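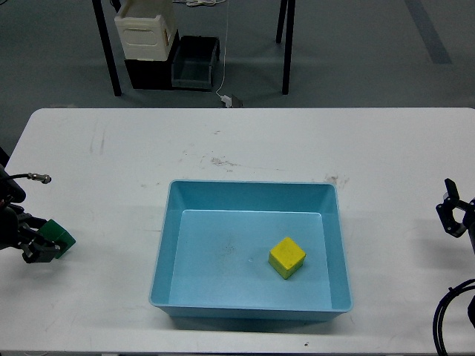
Hikomthorpe robotics club gets its blocks in a tray

Hikomthorpe's after-hours robotics club closed its summer project on 23 July 2025 with an open evening devoted to putting coloured blocks into a plastic tray. Admission was free, and so were the biscuits.

Members have spent 18 weeks on the task, which a toddler can manage between naps. Their two-armed machine, named Windau after a vote that went to a recount, has to pick up a green block and set it down in a blue tray beside a yellow one.
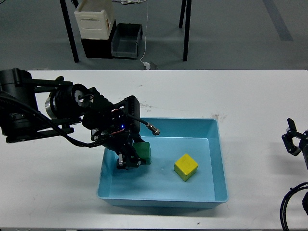 Club leader Colette Millet said the left arm had done most of the learning so far. "The right one is coming along," she added, in the tone of a parent at a school concert.

The students recorded 300 practice runs by hand before letting the software have a go. A successful attempt is allowed 90 seconds – longer than that and the judges' attention goes.

The club now has its eye on a regional contest next year, where the blocks come in more than two colours. Entry costs £18 a team, and Millet says new members are welcome, patience preferred.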